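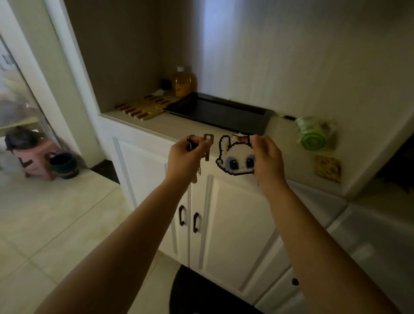 Ticket 315: keys for Stedholm flat, tag missing
Opened by: Tudur Beddoe
Status: closed

Reported: The numbered tag has come off the Stedholm set and the cleaner took the wrong keys twice. Please replace it with something that can't be mistaken for the Rosser set. Both sets are kept on the counter in the hall alcove.

Reply, Clorier desk: Which keys should be on the ring? Our list from June has a silver one and a brass one for Stedholm, tag 172.

Tudur: Same two. Silver is the front door, brass is the mailbox. I have a white bunny keychain, the bead kind with black outlines and blue around the eyes. Can we use that in place of a number?

Reply: Fine with us. Check that the small ring at the top closes all the way. The last tag had a gap and slid off.

Tudur: Ring pinched shut with pliers. Pulled on it a few times and it held. Tried both keys, both turn. The brass one is stiff and needs a little graphite.

Reply: List updated, 172 changed to "white bunny." Rosser stays on tag 258. Stiff mailbox lock moved to a separate ticket. Closing this one November 25, 2019.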